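Speaker notes: What our robot club learned from picking things up
Slot: Sunday, after lunch. Lacey introduces, I talk, Mitali runs the slides.

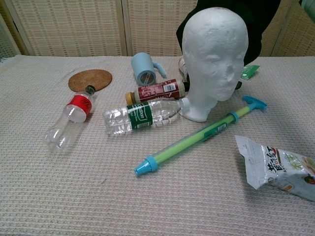

Start with the club. We're the Bodedano robotics club, seven of us, and this year we gave ourselves one job: clear a messy table. Six months on, we still love it and we still haven't beaten it. Say that early, people relax when they know it isn't going to be a victory lap. Then let them look at the table for a moment before talking again. Ask which thing they'd grab first. Most people will say the mug, because it has a handle, and then you can point out that it's tipped on its side with the handle off to the right, so the "easy" one already needs a decision. Somebody will probably say the foam head. Let them! It's a great answer and we come back to it.

Slide 2. Why clutter?

Our first task was one block on a bare board. It worked in the second week and we were thrilled, and then Imtiaz put a pencil next to the block and the whole thing fell over (not literally, the arm just hovered there thinking about it). That was the day the project got interesting. Tell the pencil story properly, don't rush it.

Main point for this slide: picking up an object is one problem, and picking up an object that is leaning on another object is a different one. Go back to the table if there's time. The bottle with the green label touches the base of the head. Move one carelessly and you may move both. The other bottle lies partly over the coaster, so where does the bottle stop and the coaster start? A person doesn't even notice the question. Our software noticed it constantly.

Slide 3. Clear plastic

I could do the whole talk on clear plastic, so keep an eye on the clock here. The short version: our depth sensor sees straight through an empty bottle about as often as it sees the bottle. Iresha spent most of August on this. What helped was training her model to look for the cap and the label first and guess the body from those. A black cap and a red label are a gift. A bottle with its label peeled off is still our worst case, and I'd love to hear from anyone in the room who has cracked it.

Show Iresha's plot. Explain the axes before saying anything else, last time I forgot and lost the back row.

Slide 4. The numbers

We logged 997 grasp attempts. Yes, we were going for a thousand, and yes, the building closed for the night. (Pause, this usually gets a groan.)

Don't read the table out. Pick two rows only:
Mugs: good, as long as the arm can reach the handle or the rim.
Snack bags: terrible. A crumpled silver bag reflects light everywhere and changes shape the second you touch it.

Lutfa has a theory that bags should be pushed to an open patch of table first and then pinched by the folded end. We've started testing this and it looks promising, but be careful not to oversell it. Say "early" and mean it.

Slide 5. Odd shapes

Back to the head. Smooth, rounded, no handle, and wider than our gripper can open across most of it. We love objects like this because they force a real choice: try the neck, nudge it, or leave it alone. Leaving it alone is a perfectly good plan if the job is to get at the things around it, and teaching the planner to skip an object and come back later was the best change we made all year.

The toy water pump is the other favorite. Long lime-green barrel, T-shaped handle at one end, narrow nozzle at the other. Ask the audience where they'd hold it. You'll get two camps, handle people and barrel people. Our planner is a handle planner and Mitali thinks it's wrong. Let her say why if she wants the mic.

Slide 6. How we work

Keep this one practical, because the teachers always ask.
We meet twice a week. One person sets the table and somebody else writes the prediction on the whiteboard before the arm moves. Writing it down first matters a lot, we used to talk ourselves into having expected whatever happened.
New members set tables for their first month. It sounds like a chore, but it's the fastest way to learn what makes a scene hard, and they come up with nastier layouts than we do!
All the code lives in one shared project called Skoneteo. Lutfa looks after it. The setup guide is short and she'd like people to tell her which step breaks.

Slide 7. What's next

Sorting, so the arm has to decide where a thing goes as well as how to hold it. Then the Utberg student meet, where another club gets to set our table for us. I'm nervous and I can't wait.

Thank Lacey, thank the Sultana workshop for the bench space – get the name right this time – and open for questions. If it's quiet, ask for a show of hands on the water pump again.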